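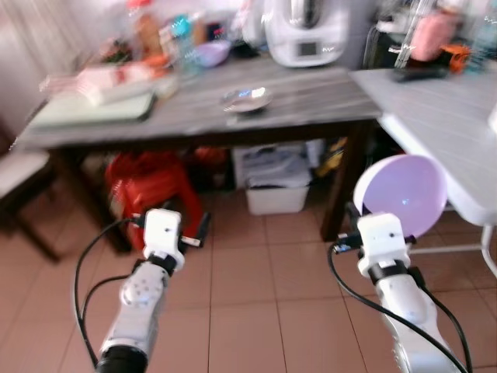

Figure 2. Two white robotic arms at a gray wooden table, the right one holding a lavender plastic bowl.

4. Reading the bulletins

4.1 Where the reports come from

I should start with the pile itself. The municipal bulletins from Grivport were put out every evening at seven through the whole of the shelling, typed up in the town hall basement and pinned to a board by the bus station. Later on they were also read out over a local radio channel. The set I worked with has 689 of them. Loan Ngô scanned the lot before I ever saw them, and she kept the order they had been filed in, which isn't always the order they were written in. I left that order alone for the first read and only sorted them by date for the second.

A bulletin is short. Most fit on half a page. There's a line for the districts hit, a line for damage, a line for the injured and the dead, and then a looser paragraph at the end where the duty officer could write whatever seemed useful: which wells were open, where the bread van would stop, whether the school was taking children the next morning. When I began I thought that last paragraph was filler. I skipped it for the first two weeks! That was a mistake, and a good part of this section is me going back over it.

The village of Trulby, up the valley, did things differently. It had no town hall to speak of and no bulletin. What it had was a ledger at the post office where people came in and reported damage to their own houses, in their own words, usually a few days after the fact. So for the same night of fire I might have a clipped official line from Grivport ("northern outskirts, several homes, roof damage") and a full page in someone's handwriting from Trulby about a stove, a wall and a dead goat. Comparing the two is hard, and I want to be open about how hard before I get to the results.

4.2 What counts as a hit

The first thing I had to decide was what a "hit" was. You'd think this would be the easy part. The Grivport officers seem to have used the word for any shell that landed inside the town boundary and was noticed. If it came down in the river and somebody saw the splash, it went in. If it came down in a field past the rail yard, it usually didn't, even when windows broke in the closest row of houses. In Trulby there was no such word at all. People wrote "it fell", "it came in", "the second one", and left me to work out the rest.

I settled on counting episodes. An episode is any stretch of fire at one place that the writer treats as a single thing. A long night with three lulls is one episode if it was written up as one, and three if it was written up as three. Hauke Strobel argued with me over this for most of October. His view was that I should fix the gap at a set number of minutes and be done with it, and he had a fair point, since the result would be much easier to line up with studies of other towns. My trouble was that the clock times in the bulletins are shaky. Half of them are round hours. A few are plainly the time the officer sat down to type. I couldn't see how to cut the material finely with a knife that blunt, so I kept the writers' own divisions and we ran Hauke's version alongside as a check. It's in the appendix. The overall shape is the same, with more short episodes in the spring and fewer in the fall.

Once that was settled we coded everything in Kettle, the tagging tool our department uses. Kettle lets you mark a phrase and hang as many labels on it as you want, which suited me, and it doesn't let two people see each other's labels until both have finished, which suited Hauke. Each bulletin was read by two of us. Where we disagreed we talked it out and wrote down what we'd decided, and that running list of decisions got long enough that I ended up treating it as a source too. I'd recommend keeping one. It shows you which words you were unsure of, and mine clustered in places I hadn't expected.

"Damaged" was the worst of them. In the early bulletins a damaged house is a house with something wrong that you could see from the street. By the middle of the run, broken windows have dropped out of the count altogether. I don't believe fewer windows were being broken. The glass line in the final paragraph (where to collect plastic sheeting, how much per household) gets longer over exactly those weeks. What happened, I think, is that the word drifted. A street full of missing windows had become the ordinary state of a street, and the officers saved "damaged" for roofs and walls. If you only took the damage line and made a graph of it you would see things getting better in Grivport at a time when they were getting worse.

4.3 The last paragraph

So I went back to the paragraph I had been skipping. I read all of them again in one go, over a week at the reading room in Zesescombe where the originals are kept, with the radiators clanking and a very strict rule about pencils. Reading them on paper helped. You can see where the typist was in a hurry – the margins wander and the carbon slips – and you can see that the final paragraph was often typed at a different sitting from the rest. In a good number of cases the ribbon is fresher.

Three things turned up there that the official lines leave out. The first is repair. The lines above tell you a roof was hit; the last paragraph tells you, ten days later, that tar paper has come in and can be had from the depot before noon. The second is movement. There's almost nothing about people leaving in the formal part, and I suspect the officers were told not to write about it, though I haven't found an order saying so.

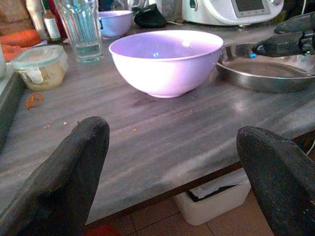

The paragraph gives it away all the same, mostly through bread. The van's stops change. A stop in the north end is dropped, another is added near the cannery, and a few weeks on the cannery stop is split over two mornings. I used those changes to sketch where people had gone, and it fits well with what the older residents told Loan when she went around with a map. It's a rough sketch and I wouldn't hang a population figure on it.

The third thing is the school. I had not planned to write on the school. But it comes up in the final paragraph more than any other building, more than the hospital, and the way it comes up changes. At first it's simply open or closed. Then it's open for the lower grades, then open in the gym only, then open "for those who live on the same side of the avenue". That last wording stays for the whole winter. One mother Loan spoke with still had the route she'd drawn for her son on the back of a gas bill, with two crossings marked and a third scratched out. The formal lines record one strike on the school yard and nothing further. Anyone reading those lines alone would take the school for a place that was hit once and then was fine.

In Trulby the ledger runs the other way. There's no last paragraph since the whole ledger is last paragraph, if you see what I mean. What's missing there is the plain line at the top. I can tell you that a man's bees left after the noise and that he blamed the noise, but for a third of the entries I can't tell you the week. Some of these I could pin down by matching them to Grivport, where the same fire was heard across the valley and noted as "distant". Others I've had to leave undated. They are in the tables under their own heading and I haven't used them for anything that depends on order.

4.4 Some limits, and what I did with the money line

A word on compensation, as two readers of an early draft asked for it. The town paid a flat sum of 4000 in the local currency for a house that couldn't be lived in, and a smaller sum for repairs, decided case by case. It would be natural to use the payments as a second measure of damage. I tried it. The problem is that a claim needed a reference to a bulletin, and so the payments lean on the very text I was hoping to test. If a street never made it into the damage line, the people on it had a much harder time claiming. I found 40 refused claims in the file where the reason given is only "not reported". I went back to the bulletins for each one, and in most of them the street is there, down in the final paragraph, under sheeting or water or the van.

I don't want to lean on those too heavily. It's a small batch, the file has clearly been thinned at some point, and we don't have the claims people gave up on before they got to the counter. Loan thinks there were many. She's probably right, and her interviews, which are the subject of Section 5, have more to say on it than the paper record does. For the purposes of this section I used the refused claims only to check my reading of the word "damaged", and left the sums of money out of the model.

The other limit is me. I read the language well but I didn't grow up in the valley, and there are place names in the ledger that mean a field to one family and a crossroads to another. Hauke caught several of these. Where we still weren't sure after asking, the entry carries the label "place unclear" in Kettle, and it's counted for Trulby as a whole without being put on the map.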